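# Anyone used the Hurwood handheld grippers? Thinking of buying a pair

**tablesaw_ned**

We're a small shop that does pick-and-place cells for packaging customers. One of them wants an arm that can sort mixed soft goods and bottles, and the plan is to train a policy from human demos instead of scripting it. I'd like to collect the demos with handheld grippers and leave the arm bolted to the floor until we have something to run on it.

The Hurwood kit keeps coming up. Two grippers, two camera modules, cables, spare finger pads and the Drirkus recording software with a one-year license. The quote I got was 2,000 for the pair. The single-hand kit is 800, but you can't upgrade it to two hands later without sending it back.

Questions:

- How are the fingers on flexible packaging?
- Is the sync between left and right good enough out of the box?
- Is the software usable by someone who isn't a programmer?

**pinchpoint**

We've had a pair since May. Short version: good hardware, average software, bad cable.

The fingers are fine on bottles, boxes and anything with an edge. On flat pouches you have to pinch a corner or a seam. If the pouch is lying flat and full, you need the second hand to push up a fold first. That's also what your robot will have to do, so I don't count it against the kit.

Sync has been good for us. We clap the two grippers together at the start of every session and check it afterward.

**mrs_kinematic**

I'd disagree on the sync. Ours drifted on long recordings. Anything under 20 minutes was fine, and past 40 the left and right streams were visibly apart. Support at Darolley (they handle the resale here) told us to restart the recorder between tasks. That works, but it isn't written down in the manual, and we lost a Friday afternoon of data before we asked.

**pinchpoint**

Which firmware? We were on the old one for a month and never saw drift, but we also never ran past 20 minutes. People's arms get tired before that.

**mrs_kinematic**

The one it shipped with. I haven't updated because the update tool wants a Windows machine and we don't have one in the lab.

**falcao_bench**

I work at Falcão, so take this as coming from someone with a competing product. We sell a rental service with operators included, and we don't make a handheld kit. We do use the Hurwood grippers on some jobs.

Most of the trouble I see from customers who bought their own kit is in the table setup. They put too many things out, they sit two people where there's room for one, and they let the cables go wherever they fall. Then they blame the fingers. Here's what one of the grippers records at a shared table, with a bottle and a bag as the objects:

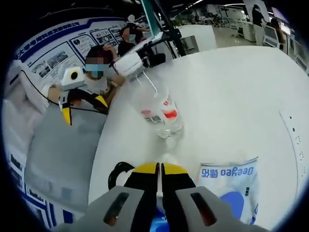

*Photo: falcao_bench, gripper camera view. OK to repost with credit.*

The lens is very wide, so you get your own fingertips, the object, the other operator and a good part of the office all in one picture. The wide view is useful because the tips and the target stay in view together while you approach. It also means you should think about what's behind the table. We ask operators to wear plain tops and we blur faces before anything goes to a customer.

Look at the cable on the other person's gripper, too. It runs across the table toward the middle, and that's the sort of thing I'd tape down or route over the edge before a long session.

**tablesaw_ned**

Thanks, that's more useful than the brochure. Two things I notice. The fingers look narrow with a small gap between them. How wide do they open? And are the yellow tips soft?

**falcao_bench**

They're close together in that one. Open, they'll take a normal drink bottle around the body. I don't have the spec sheet here and don't want to quote a number from memory. The pads are soft enough to grip smooth plastic without crushing it, and they're replaceable. Buy spares with the kit, because ordering them separately takes forever.

**oldservo**

I'm going to be the one who says don't buy it.

You're a packaging shop. You already have an arm and a cell. For what this kit costs, plus the time to collect, clean and train, you could put a vision system and a suction tool on the arm and script it. Bottles and pouches are a solved problem with suction. I've put in plenty of those cells and they run all day.

**tablesaw_ned**

I quoted suction first. The customer's mix includes mesh bags and open-top pouches, and the suction trials dropped too many of them. I'd be glad to be wrong, but that's where we are.

**oldservo**

Fair enough on the mesh. Did you try a needle gripper?

**tablesaw_ned**

Can't. It's retail packaging and they won't accept holes in it.

**oldservo**

OK. Then I'd still rent before I bought. You don't know yet whether the demos will train anything you can sell.

**pinchpoint**

Agree with renting first, with one caution. When someone else's operators collect the data, you don't learn what a bad demo looks like. We threw out a lot of our first recordings. Hesitating over the object, regrasping, bumping things with the wrist. After a couple of weeks everyone here could tell while recording that a take was no good and would just redo it. I don't think we'd have learned that from a hard drive in the mail.

**falcao_bench**

That's reasonable. We do let customers sit in, and most don't bother. I'd recommend it whether you use us or anyone else.

**gantrygail**

On the software question, since nobody answered it. Drirkus is OK for recording. You name a task, press start, press stop, and mark it good or bad. Our warehouse people learned it in a morning. Export is where you need a programmer. The default format isn't what the common training code wants, and the converter they supply skips any take with a missing camera frame without telling you. We wrote our own.

Also, the license is per computer. If you want to record on one machine and review on another, ask for the second seat before you pay. Darolley gave us one free when we asked up front. A friend's company asked afterward and was charged.

**mrs_kinematic**

Confirming the converter thing. Check the count of takes going in against the count coming out.

**pinchpoint**

What's people's experience with the camera cable? Ours failed at the connector end, where it loops up beside the fingers. The replacement came with a small clip that the first one didn't have, so I think they know about it.

**gantrygail**

Same failure here, right-hand unit only. We printed a strain relief and it's held since.

**tablesaw_ned**

gantrygail, would you share the file for that?

**gantrygail**

Sure, I'll put it in the downloads section tonight. Print it in something flexible. The stiff version rubbed the jacket.

**tablesaw_ned**

Update for anyone finding this later. I asked Darolley for a trial and they offered two weeks on the full pair, with the rental fee coming off the price if we keep it. I also asked for the second software seat in writing. Plan is to record short sessions with just the bottles and the mesh bags, train something small, and see if it beats our suction numbers on the bags. The Windows laptop from accounting is getting borrowed for the firmware update.

**mrs_kinematic**

Please post whether the update fixes the drift. I'll find a Windows machine if it does.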